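The trouble with small-room advice

Every article about small homes seems to begin by telling you that size doesn't matter. Then it tries to sell you a mirror. I have lived in a flat of 49 square metres for long enough to have tried most of the usual tricks, and I remain unconvinced by nearly all of them.

Take the folding table. Shops like Kedeck present it as freedom: a desk by day, dinner for four by night, flat against the wall when you want to dance. I owned one for three years. It was folded away for the first fortnight, and after that it held post, keys and a lamp, like any other table, only with worse legs. If you have to clear a thing before you can fold it, you will stop folding it.

Storage beds are the next promise. The Ketden range has one with 21 compartments, which sounds generous until you ask what goes in compartment 14. I suspect the answer is things that should have gone to the charity shop. A friend's brother fitted one and now has to lift a mattress to find his passport.

Paint it white, they say

I have heard this from estate agents, from relatives and from Cor Dijkstra, who did up the flat below mine and is otherwise a sensible man. White walls, white ceiling, pale everything. His front room did look bigger in November, when he had just finished and there was no furniture in it. With a sofa and two bookcases it looks the size it is. A dark green room with a decent lamp would have been no smaller and a good deal nicer to sit in.

The same goes for pale wood, now so common that I wonder what the makers do with the rest of the tree. I like a light board well enough. 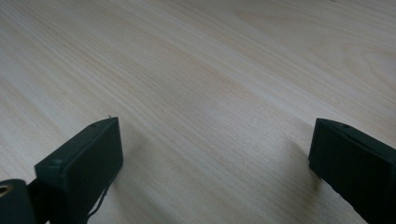

What I would spend money on

Not much, is the short answer. A proper reading light. Curtains that reach the floor. One good chair, even if it is too big, and I would take the too-big chair over the clever stool from Zorngate that opens into a step and a magazine rack. Kandpal wanted 79 pounds for a set of drawer dividers last time I looked – for that you could have the chair's arms re-covered, or at least make a start.

I'd also leave one wall alone. People keep asking me what is going to go there.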